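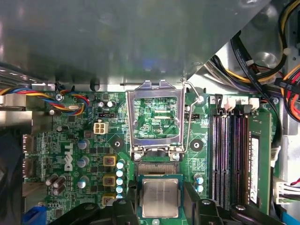

How much should a small refurbishing shop set aside for its first robot arm?
Plan on the price of the arm plus the same again for everything that goes round it. At Lesbridge we budgeted 3,000 pounds for fingers, mounts and a wrist camera, and spent all of it.

Start with the job. Write down every part the arm will have to hold and measure each one. Setting a processor into an open socket needs a narrow grip and slow, repeatable travel. Lifting out a memory module needs more force and more headroom.

Check the reach next. Board work inside a chassis means the wrist has to get past the metalwork and the cables. Take a case to the supplier and ask to see the arm move inside it. Clikulier let us do this in April. Two other suppliers would only send a video.

Get quotes in writing, split into these lines:
Arm and controller
Gripper and spare fingers
Camera and mount
Bench, fixtures and clamps
Training days
Service contract

Spare fingers are easy to forget. Order five sets with the arm if you can, as the later delivery charge is steep.

Allow for scrap boards. Mylene Tiongson keeps a box of old desktops for trial runs, and we got through roughly 18 while setting up. Put them in the budget even if they come from your own stock.

Leave the service contract until last and read the notice period before signing.

Page updated 2023-08-07 by Aileen Layug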